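4. Setting up the Muvimico timer at your desk

Revised February 20, 2020

The box says the Muvimico energy timer will cut your standby power use from the first night. Maybe. In our test office it made a difference at desks with old monitors and laser printers, and next to none at desks with a laptop and a lamp. Work through this section before you screw anything to a wall, so you can still send the timer back.

What you need

The timer, its cord, the paper quick card, and a pen. The quick card shows the Jovden model on one side, with the buttons in a different order. Ignore that side.

4.1 Placing the timer

1. Put the timer where you can read its display without kneeling. The maker suggests behind the desk. Try that for a week and see how often you check it.

2. Plug the timer straight into a wall outlet.

3. Plug one power strip into the timer. Only one.

CAUTION: Never plug a power strip into another power strip. The sales leaflet has a drawing that seems to show this. The drawing is wrong.

4. Add up the watts of everything that will run from the strip. The number is on the label of each device or on its charger. Stop at 1,000 watts. The timer is sold as good for 1,512 watts, a figure so exact that I would like to see how they got it. Until somebody shows me, stay at the lower number.

5. Keep space heaters, kettles and coffee makers off the timer, whatever their labels say.
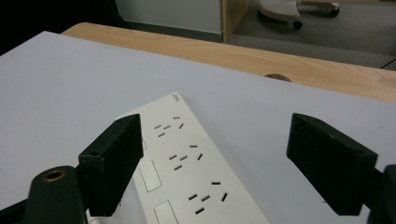
6. Leave anything that must stay on out of this set-up. That means your router, a desk phone that needs power, and any backup drive that does its work at night. Lærke Dalsgaard lost a night of backups in our office because the leaflet told her the timer "knows" which devices matter. It knows what time it is, and after a power cut it doesn't know that either.

4.2 Setting the hours

1. Hold SET until the clock blinks.

2. Set the hour, then the minutes. There is no back button. If you go past, go all the way around again.

3. Press MODE once for the ON time and again for the OFF time.

4. Set OFF at least 40 minutes later than you think you leave.

5. Press SET to save. A beep means the button was pressed. It doesn't mean the times were saved, so press MODE again and read them back.

NOTE: The clock does not change for daylight saving time. Fix it by hand in March.

4.3 The "Smart Learn" setting

Leave it off. It is supposed to study your habits and adjust the hours by itself. Joaquín Toledo ran it for 74 days and it shut off his monitor during lunch on most of them. Hafstein, who import the timer, say an update is coming. They said so last year too.

4.4 Checking that it does anything

1. Write down the reading on your electric meter at closing time and again in the morning, with the timer unplugged and the strip in the wall.

2. Do the same the next night with the timer in place.

3. Compare. One pair of nights proves little, so repeat it before you believe either result.

If you see no change, return the timer with its cord and the quick card. Questions about refunds go to Nadiia Kovalchuk in purchasing.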